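홈 | 게시판 | 자료실 | 장터 | 검색 | 로그인

보온·단열 용기 게시판 > 측정/유지보수

진공 보온 주전자 열손실 측정, 뚜껑 쪽이 문제인 것 같습니다

작성자: 잔열계수
2월

작년부터 쓰고 있는 Kutano 보온 주전자의 보온력이 떨어진 것 같아 측정을 해봤습니다. 측정 조건부터 적습니다.

- 충전량 900 mL, 끓인 직후 주입
- 예열 없음, 예열 있음 각각 따로
- 실온은 에어컨으로 고정, 주전자는 식탁 위에 그대로 둠
- K형 열전대를 뚜껑 주입구로 넣고 실리콘 마개로 막음
- 기록 시간 7시간

결과를 요약하면 예열 없이 측정했을 때 초반 강하가 크고, 그 뒤로는 기울기가 거의 일정합니다. 초반 강하는 내병 열용량 때문이라고 보고 제외했습니다. 문제는 후반 기울기인데, 구입 직후 같은 방법으로 잰 기록과 비교하면 확실히 가파릅니다. 진공층이 깨졌다면 외벽이 뜨거워져야 하는데 외벽 온도는 실온과 큰 차이가 없습니다. 그래서 뚜껑 패킹 쪽 누설을 의심하고 있습니다.

제 질문은 두 가지입니다. 패킹 열화만으로 이 정도 차이가 날 수 있는지, 그리고 뚜껑 손실과 몸체 손실을 분리해서 측정할 간단한 방법이 있는지입니다.

Re: 작성자: 게터링

외벽 온도는 어디를 재셨습니까? 진공 이중벽 용기는 몸통 중간만 재면 의미가 별로 없습니다. 내병과 외병이 만나는 목 부분이 열교이고, 여기는 정상품도 미지근합니다. 진공도가 서서히 나빠지는 경우에는 외벽 전체가 조금씩 올라가기 때문에 손으로 만져서는 구분이 안 됩니다. 방사온도계를 쓰셨다면 표면 방사율 보정도 확인하세요. 도장 면은 괜찮지만 무광 스테인리스 면에서는 낮게 나옵니다.

Re: 작성자: 잔열계수

몸통 중간 한 점만 접촉식으로 쟀습니다. 목 부분은 안 쟀습니다. 도장된 모델이라 방사율은 크게 문제되지 않을 것 같은데, 다시 재보겠습니다.

Re: 작성자: 주방계량

뚜껑 손실 분리는 거꾸로 세우는 방법이 있지만 주전자형은 주입구 구조 때문에 샙니다. 대신 뚜껑 위에 발포 단열재를 덮고 한 번, 덮지 않고 한 번 측정해서 후반 기울기를 비교하면 됩니다. 두 기울기 차이가 크면 뚜껑 쪽 손실이 지배적이고, 차이가 없으면 몸체입니다. 단열재는 뚜껑 전체와 목까지 덮어야 하고, 충전량은 두 번 모두 저울로 맞추십시오. 메스실린더보다 저울이 재현성이 좋습니다.

저는 Pistance 제품으로 이렇게 해봤는데, 단열재를 덮었을 때 기울기가 눈에 띄게 완만해졌습니다. 패킹을 교체한 뒤에는 덮으나 안 덮으나 차이가 줄었습니다.

Re: 작성자: 상평형

저는 패킹 설에 동의하지 않습니다. 패킹이 열화되어도 뚜껑이 닫혀 있으면 공기 교환량은 매우 작습니다. 증발로 빠지는 열을 계산하려면 질량 감소를 재면 됩니다. 측정 전후 무게를 달아보세요. 물의 증발잠열을 곱하면 바로 나옵니다. 무게 차이가 저울 오차 수준이라면 패킹은 용의선상에서 빠집니다.

그보다 열전대 삽입부가 더 수상합니다. 구입 직후 측정할 때도 같은 실리콘 마개를 쓰셨습니까? 마개가 조금만 떠 있어도 증기가 계속 빠집니다.

Re: 작성자: 주방계량

질량 측정은 좋은 방법인데, 패킹 영향이 무조건 작다고 단정하는 건 성급합니다. 뚜껑 안쪽에 결로가 생기고 그게 다시 떨어지는 순환이 있으면 질량은 그대로인데 뚜껑을 통한 열전달은 커집니다. 히트파이프와 비슷한 원리입니다. 뚜껑 내부에 물이 스며든 경우 특히 그렇습니다. 공기층이 단열 역할을 하다가 물로 바뀌는 셈이니까요.

Re: 작성자: 상평형

그건 뚜껑 내부 침수이지 패킹 누설이 아닙니다. 원인을 구분해서 써야 합니다. 침수 여부는 뚜껑만 따로 무게를 재고, 며칠 말린 뒤 다시 재면 확인됩니다.

Re: 작성자: 잔열계수

답변 감사합니다. 정리하면 다음 순서로 하겠습니다.

첫째, 뚜껑 건조 전후 질량. 둘째, 측정 전후 전체 질량. 셋째, 뚜껑 단열재 유무 비교. 넷째, 목 부분과 몸통 상중하 외벽 온도. 실리콘 마개는 당시와 같은 물건이지만 그동안 경화됐을 가능성은 있습니다. 새것으로 바꾸겠습니다.

측정 위치도 다시 정했습니다. 전에는 벽 쪽에 붙여 놓았는데 벽면 복사 조건이 일정하지 않아서, 이번에는 식탁 가운데에 놓습니다.
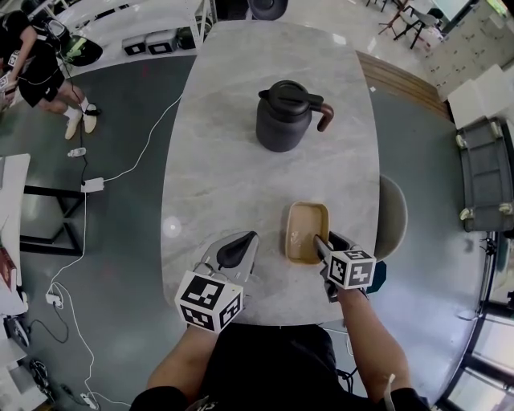
바닥 쪽 전도는 코르크판을 깔아 줄일까 했지만, 구입 직후 기록이 맨바닥 조건이라 비교를 위해 그대로 갑니다. 기록 간격은 초반만 촘촘하게 하고 이후는 늘립니다. 냉접점 보상은 로거 내장 기능을 쓰는데, 로거를 주전자 가까이 두면 로거 자체가 데워져서 오차가 생기므로 떨어뜨려 놓겠습니다.

Re: 작성자: 게터링

열전대 깊이도 고정하십시오. 정지 상태의 물은 성층이 생겨서 위아래 온도가 다릅니다. 특히 후반에는 바닥 쪽이 먼저 떨어집니다. 한 점만 잰다면 수면과 바닥의 중간, 여러 점을 잴 수 있으면 세 점 평균이 낫습니다. 측정 중간에 흔들면 안 됩니다. 흔드는 순간 온도가 튀고, 그 구간은 버려야 합니다.

그리고 열전대 선 자체도 열교입니다. 굵은 시스형을 쓰셨다면 가는 선으로 바꾸는 편이 좋습니다.

Re: 작성자: 반도막

지나가다 적습니다. 저는 Rivadeneira 모델 700 mL짜리를 쓰는데 충전량에 따라 결과가 꽤 다릅니다. 가득 채우면 좋게 나오고, 200 mL만 넣으면 금방 식습니다. 이게 정상입니까? 제품 불량으로 교환을 신청할까 고민 중입니다.

Re: 작성자: 게터링

정상입니다. 열손실은 용기 표면과 뚜껑에서 정해지고 물의 열용량은 충전량에 비례합니다. 물이 적으면 시정수가 짧아집니다. 게다가 내병이 처음에 가져가는 열의 비중도 커집니다. 제조사 표기 보온력은 정격 용량까지 채웠을 때의 값이니 그 조건으로 다시 재고 판단하세요.

Re: 작성자: 반도막

알겠습니다. 예열하고 가득 채워서 다시 해보겠습니다. 교환 신청은 보류합니다.

Re: 작성자: 잔열계수

중간 결과입니다.

뚜껑은 건조 후 질량이 줄었습니다. 저울 분해능보다 확실히 큰 차이입니다. 즉 내부에 물이 들어가 있었습니다. 전체 질량은 측정 전후로 저울 오차 범위 안에서 같았습니다. 증기 누설은 무시해도 되겠습니다. 이 부분은 상평형 님 말씀이 맞았습니다.

말린 뚜껑으로 다시 기록하니 후반 기울기가 구입 직후 기록에 상당히 가까워졌습니다. 다만 완전히 같지는 않습니다. 단열재를 덮은 조건은 아직 못 했습니다.

외벽은 목 부분이 가장 높고 몸통 상중하는 거의 차이가 없습니다. 진공층은 살아 있는 것으로 판단합니다.

Re: 작성자: 상평형

그 판단은 유보하시는 게 좋습니다. 남은 차이가 진공도 저하일 수도 있고 마개 교체 때문일 수도 있습니다. 변수를 두 개 바꾸셨으니 한쪽만 되돌려서 한 번 더 재야 합니다.

Re: 작성자: 주방계량

물이 어디로 들어갔는지도 찾으셔야 합니다. 안 그러면 또 찹니다. 보통 뚜껑 상하판 초음파 융착부 아니면 버튼 축입니다. 뚜껑을 따뜻한 물에 담그고 기포가 나오는 위치를 보세요. 내부 공기가 팽창하면서 나옵니다. 융착부면 수리가 어렵고 뚜껑만 따로 사야 합니다. Prudon 쪽은 뚜껑 단품을 파는데 Kutano는 모르겠습니다.

Re: 작성자: 게터링

융착부에 에폭시를 바르는 분들이 있는데 권하지 않습니다. 고온 증기가 닿는 자리이고 식품 접촉부와 가깝습니다. 식기세척기를 쓰셨다면 그게 원인일 가능성이 높습니다.

Re: 작성자: 잔열계수

식기세척기에 몇 번 돌렸습니다. 설명서에는 금지로 되어 있네요. 기포는 버튼 축 옆에서 나옵니다. 축 오링 규격을 아시는 분 계십니까? 분해하려면 안쪽 나사를 풀어야 하는데 머리가 삼각입니다.

Re: 작성자: 주방계량

오링은 빼서 선경과 내경을 직접 재는 수밖에 없습니다. 눌려서 납작해져 있으면 홈 치수를 재서 역산하세요. 재질은 실리콘 식품용 등급으로 하시고, NBR은 냄새가 배니 피하십시오.

Re: 작성자: 상평형

오링 교체 전에 마개부터 되돌려서 재십시오. 순서가 섞이면 또 비교가 안 됩니다.

관련 글
- 진공 용기 게터 위치와 바닥면 낙하 손상
- K형 열전대 냉접점 보상 오차 정리
- 실리콘 오링 경도별 압축률 질문
- Pistance 뚜껑 패킹 교체 후 기울기 비교
- 구연산 세척 농도와 내병 변색
- 보온력 표기 조건, 제조사마다 다른가요

이전글 | 다음글 | 목록 | 맨 위로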